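Home | Syllabus | Handouts | Reading List | Office Hours
Print this page | E-mail this page

ROOMS AND THE THINGS IN THEM
Handout 4: The Kitchen Table as a Sorting Problem
Instructor: Kendra Landry
Monday, September 20, 2021

Bring this to the next session. If you lose it, it lives online, along with the three handouts you have already lost.

1. Where we left off

Last time we talked about drawers, and most of you confessed to having one that no longer closes. Your homework was to write down what was in it. I have read all of your lists. I did not know a person could own that many soy sauce packets and still sound proud about it.

Today we move up from the drawer to the table. A drawer hides its arrangement. A table has to show it, and so people behave a little better, the way they do when company is over.

2. Terms you will need

Category: the things go together because they are the same kind of thing. Fruit with fruit, pans with pans.

Task: the things go together because you use them together. The spatula lives by the pan, even though a spatula is nothing like a pan.

Drift: the things are together because that is where somebody's hand let go. Most real kitchens run on drift, with a thin coat of category on top for visitors.

Parking: a special case of drift, in which an object is put down "for a second." My own colander has been parked since the spring semester.

3. Reading a small kitchen

Toy kitchens are useful to us because the whole inventory fits on one table and none of it spoils. Look for category, task and drift before you read on. Pencil is fine.
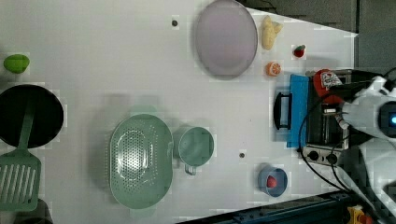
The same small kitchen twice, with nearly the same things on the table.
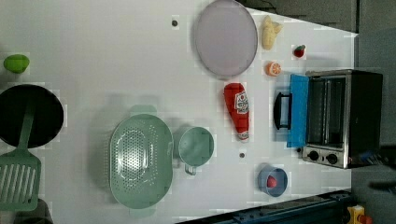

Start with the strawberry, the orange slice and the pale yellow lumpy item, which I have been calling bread. They sit near one another beside the plate. Category people say "food with food" and go to lunch. But the plate is right there, and food beside a plate could just as well be a meal that hasn't been served. You can argue either one for full credit, as long as you argue it and don't just write "vibes" in the margin. (Section B, I am looking at you.)

The tomato, or whatever round red thing you decide it is, has a bowl to itself. One item in a bowl is a puzzle. Is it an ingredient? Storage? A centerpiece? Manon Melnyk, who taught this unit before me, used to give it a full hour, and her notes on the subject end with the word "bowl" underlined twice.

Next, the spatula lying across the frying pan. I would call this task grouping and move along. A student at the Nurkalard campus once wrote four pages claiming it was parking. She got an A, and I still think she was wrong.

Last, the ketchup on its side. A bottle lying down is the nearest thing we have to a signature of drift. Shelves are built for bottles that stand up. Tables put up with anything.

4. The oven question

An appliance takes up territory even when it is doing nothing. Its door needs room to open, so the space in front of it is spoken for, and the smaller things have to make do with what's left. Poirier calls this "the swing" in your course reader. It is the one idea from that chapter you need. The rest is mostly about hinges.

Try it at home. Open your oven, dishwasher or refrigerator all the way and look at what is now in trouble. In my kitchen it is the cat's dish, and on bad days the cat.

5. Exercise

Clear one surface at home. Put back 8 objects, by category. Live with it for a day. Then put the same objects back by task and live with that for a day. Write one page on which day annoyed you more, and name the object responsible.

Do not buy bins. Every year someone buys bins.

6. Reading

Course reader, the Stundach essay on pantries. Skip the appendix. The Tidirik packet is optional and smells faintly of the copier.

Office hours are in Room 747, at the end of the hall past the broken vending machine. Knock hard.

Print | E-mail

Comments (3)

drawer_owner: My roommate "helped" on day one and moved the toaster. Do I start over?

K. Landry: Yes. Your roommate has also given you your page.

sectionB_back_row: I still say vibes is a category.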